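Soft touch, hard sell

I have been trying to buy a tin opener. The last one gave up in June, and since then I have read more about handles than any adult should. Every one of them is "soft touch" now. The shop in Wullwood has a whole wall of kitchen tools with rubbery handles, and the cards they hang on all promise comfort, control and a lifetime of use. Whose lifetime, the cards don't say.

My doubts started with a vegetable peeler from Lukby. It cost me £8 and felt lovely for a year. Then the handle went tacky, the way old torch casings do, and everything in the drawer stuck to it. I tried washing-up liquid, then bicarb, then surgical spirit, which took off most of the goo and left me with a grey stick. It still peels perfectly well. The blade was never the problem.
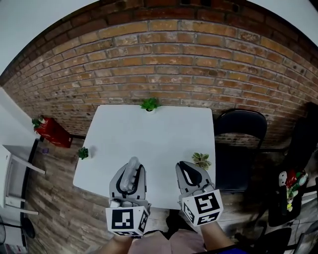
Filed under: Household, Grumbles

So I went looking for what the makers have to say. Prultex, the coating on my peeler, has a page of its own with 167 customer reviews, nearly all of them glowing. I read the lot over two evenings. Nearly all had been written within a fortnight of the thing arriving, so what they tell you is that a new handle feels new. The few from people who'd had theirs for years were further down and a good deal crosser.

The page also says the coating was "tested to 40 degrees". My washing-up water is hotter than that. I wrote to ask and got a reply thanking me for my interest.
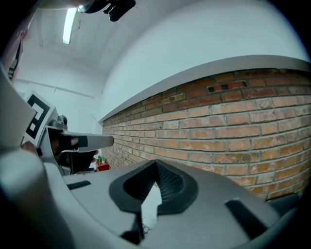
I'd make an exception for rubber that is a proper part, set into the body and doing a job. Paint a whole handle with something squashy and there's no way back once it turns. A black rubber pad let into a grey plastic housing, with that finely dotted surface on one half of it, is another matter to my mind, because if the pad wears you at least know which bit has worn. Whether anyone will sell you a new pad is a separate question, and I wouldn't bet on the answer.

Virág make a tin opener with plain steel handles for £34. That is a silly amount of money for a tin opener and the blurb is just as puffed up as the others, all "heritage" and "honest metal". The guarantee runs for ten years but you need the receipt, the box and the little card that was in the box. I have never kept a little card in my life.

My mother's opener was bare metal, hurt your palm and outlasted two cookers. I don't think things were better made then, mind – we've forgotten all the rubbish ones, as they went in the bin. But it never went sticky.

For now I'm buying tins with ring pulls. Two have snapped off so far.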